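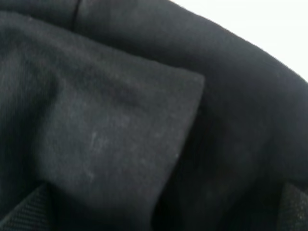

The case against the perfect pile

There is a drawer in Zinhle Lekota's bedroom that used to be, by her own account, a marvel. Every jumper stood on its edge like a book on a shelf. Dark things were at the back, pale things at the front, and you could pull out one without troubling its neighbour. It had taken her most of an afternoon and a bought course, and it lasted until October.

"I went in for a black sweatshirt in a hurry," she says. "Four of them came out together and I pushed them back with my forearm. After that I think I just stopped."

I have heard versions of this from almost everyone I asked, and I have lived it myself. So when a two-day home order workshop opened in Gandstead this summer, at a price that would have bought me several new jumpers, I signed up with the attitude of a man going to have his palm read. I wanted to know who all this folding is for.

The workshop was run by a small firm called Hutton, which also sells drawer dividers. I mention that early because they mentioned it late. The handout ran to 13 pages and claimed that the average household owns 427 garments, a number with no source attached. When I asked where it had come from, I was told it was "widely used". Later I was told that a well-run wardrobe gives back 2,000 minutes a year. I did the sum on the back of the handout. That is a little over 33 hours, and I do not believe I spend 33 hours a year looking for clothes. If I do, a cardboard divider isn't going to be the answer.

Still, the folding. We began with T-shirts, which are easy, and everyone's confidence rose. A T-shirt is thin and flat and will more or less do as it's told. You bring in the sides, halve it, then fold it in thirds, and the little packet stands up by itself while the teacher walks past and nods.

Then we came to the fleeces, and the room went quiet.

Anything thick and soft resists being made into a rectangle. You press it down and it rises. You fold a sleeve across and it makes a hump, then you fold the body over the hump and have a cushion. Hoods are worse. We were shown three approaches to a hood (tuck it in, roll it down, use it as a pouch for the rest of the garment) and the pouch one did hold together, though the result looked like a loaf and took up as much of the drawer as two shirts laid flat. A woman beside me from the far side of Gandstead asked whether she might hang hers up instead. She was told that hanging stretches the shoulders. She said hers had been on a hook for nine years and the shoulders were fine, and I'm afraid I laughed.

There is also the matter of lint, on which the handout had nothing to say. Dark fabric with any sort of nap to it picks up pale fluff from whatever it touches, and a black fleece kept tightly against a white towel will come out looking as though it has been under a sofa. My own view, after many years of black clothes and no system at all, is that the order of the wash matters far more than the shape of the fold. Darks with darks, turned inside out, towels on their own. Shake each piece hard before it goes on the line. Clean the filter in the dryer every time, including the times you can't be bothered. Do that and the garment will look decent even if it has spent the night in a heap on a chair.

Hutton's rival in this part of the world is a storage range called Flundico, whose boxes you may have seen, grey and lidded and a good deal dearer than they look. I borrowed a set from a neighbour, Mr Kruger, and put my winter things in them for a fortnight. They were very neat. I also wore the same two jumpers the whole time, the ones I had left out, as getting at the others meant lifting down one box to reach another. Mr Kruger says he has had the same experience and regards it as a saving on laundry.

What I would keep from the two days is small. Folding along a seam is better than folding across one, and it does cut down on creases. Thick things belong at the bottom or on a shelf of their own, where their bulk can't shove everything else about. And a pile of four is about as high as a pile of jumpers ought to go - add a fifth and you are back to the forearm.

The rest I would leave. I don't think a soft garment is harmed by being soft. A cotton shirt left crumpled will need the iron, and a linen one will need it twice, but a fleece can be scrunched up on the bed from breakfast to supper and come to no grief I have ever been able to find. It was made for being pulled on in the cold by someone who is already late.

Lekota, who has kept the course materials, now uses two deep baskets. One is for tops, the other is for everything that isn't. She says she can find any item she owns by putting her hand in and feeling for it, and when I doubted this she had me name something. I asked for the black sweatshirt. It took her three goes, and the first thing out was a pair of leggings, but she had it on before I had finished writing down the question.

The next Gandstead workshop has places left. Bring your own fleece, and ask about the hook.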